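Frequently asked questions - Fovetti at Trerncombe

We opened the kitchen at Trerncombe in June, and the same questions come to our counter many times a day. We have tried to answer them on this page. If your question is missing, please write to us or ask at the counter when you order.

What kind of food do you serve?

Small plates, soups and filled flatbreads, mostly in the style of northern Italy, with some dishes we learned in other kitchens. The menu has a fixed part and a part which changes every month. The fixed part is the chestnut soup, the flatbread with soft cheese and greens, the potato dumplings and the lemon cake. All the rest depends on what the growers in Sevetdale bring us.

Is this the same Fovetti as the one on Sutherland Street?

Yes, it is the same owners and the same dough. Sutherland Street is the bakery and it sells bread and pastry to take away. At Trerncombe we cook hot food, and you can sit down. The loyalty card works in both places, but gift cards bought before we opened here can be used only at Sutherland Street.

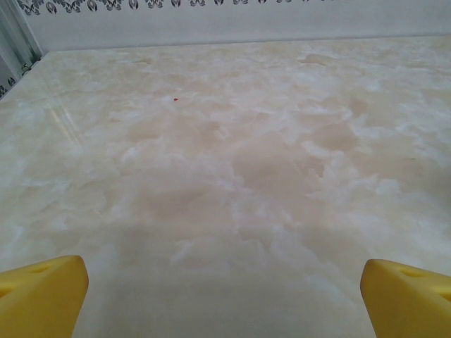
Marbled surface in cream and beige

Do I need to reserve a table?

For lunch, no. For dinner we recommend it if you are more than three people. We have 85 seats when the terrace is open, and fewer in the cold months. We keep a reserved table for 20 minutes, and after this we give it to the next guests. If you are late, please call and we will wait for you.

What are your hours?

The kitchen is open from 11:30 a.m. to 9 p.m. Coffee and cake start at 8 a.m. Between 3 p.m. and 5 p.m. we serve only soup, flatbread and sweets, so the cooks can prepare the dinner.

Can you cook for people with allergies?

In most cases, yes. Each dish on the menu has small letters beside it for gluten, milk, eggs, nuts and fish. We use one separate fryer for food without gluten. But flour is in the air of our kitchen every day, and we can not promise that a dish is completely free of it. Guests with celiac disease should talk with us before they order.

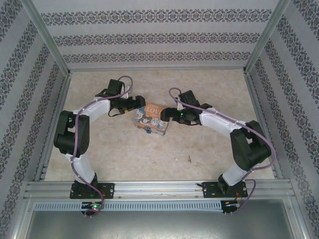
One guest wrote to us that the letters on the menu were too small to read in the evening, and she asked if a bigger version could be made. She also wished for more than one dessert without nuts. We have now a large-print menu at the counter, and the baked pear is made without nuts since last month.

Are there dishes for vegetarians and vegans?

More than half of the menu is vegetarian. For vegans there are always 2 main dishes and one soup. The flatbread dough has no milk in it, but the dumplings contain egg.

Can I bring my own cake for a birthday?

You can. We ask for a small plate fee, and we will cut the cake and serve it. Please do not bring your own drinks - our license does not allow this.

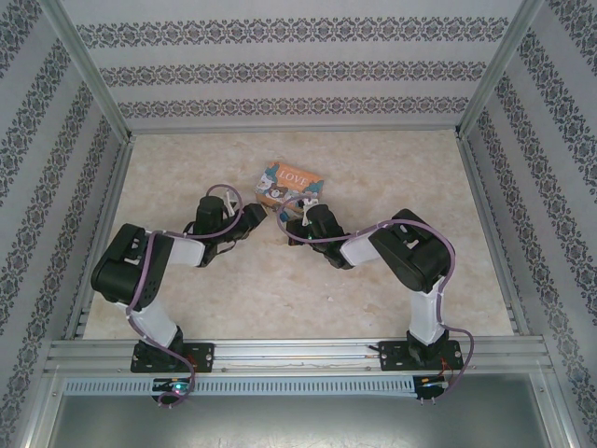
If you prefer that we bake the cake, we need to know three days before. The lemon cake can be made in two sizes, and the bigger one is enough for 16 guests. Writing on the cake is free.

Do you deliver?

Only in Trerncombe and the lower part of Sevetdale. The dumplings do not travel well, so they are not on the delivery menu. Soup is sent cold in a jar, with a note how to warm it.

How did you choose the name of the "3,053" soup?

It is the number of the old recipe card in the family's box. The first owner gave a number to every card, and we found this one near the end. It is a bean soup with sage and a little smoked bacon. We make it also without the bacon if you ask.
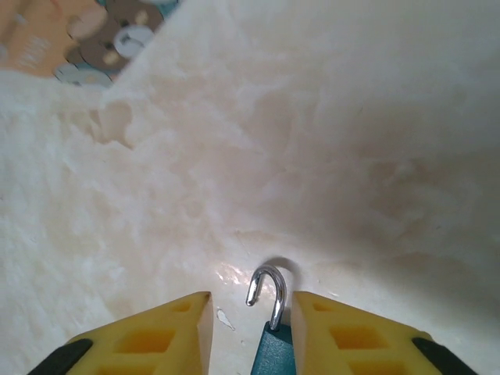 Parking and access

There are free places behind the building after 6 p.m. The entrance from the parking lot has no steps. Dogs are welcome on the terrace, and we will bring a bowl of water if you ask for it.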